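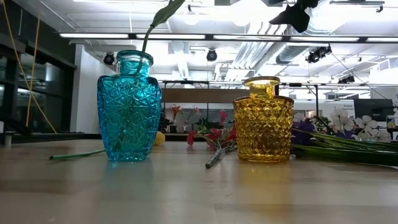
**plornvase** · Glass & Pottery board · posted Friday, 9:12 pm

**Bud stems: how much water?**

I buy cut stems from the Honmont market and the tight buds keep stalling on me. They stay green for days, then droop. The blue vase has a short neck, so I fill it to the shoulder. Should I use less?

---

**tallow_creek**

Two inches, no more. Deep water rots soft stems. Recut on a slant and change it every day.

---

**Jinis_fan**

> Two inches, no more

Disagree. That's fine for tulips, but amaryllis and lilies drink a lot. In a warm room two inches is gone by morning. I fill mine halfway and get 9 days.

---

**tallow_creek**

Amaryllis is a hollow stem. Shallow water is the standard advice for those – look it up.

---

**oldshelf**

What flower is it? You're both guessing.

Also check your food packets. The Bråten ones are made for a quart, and a small vase holds less than that. I use half.

---

**plornvase**

The tag just said "mixed bulb." I was using a full packet. Will try half, with less water, and recut tonight.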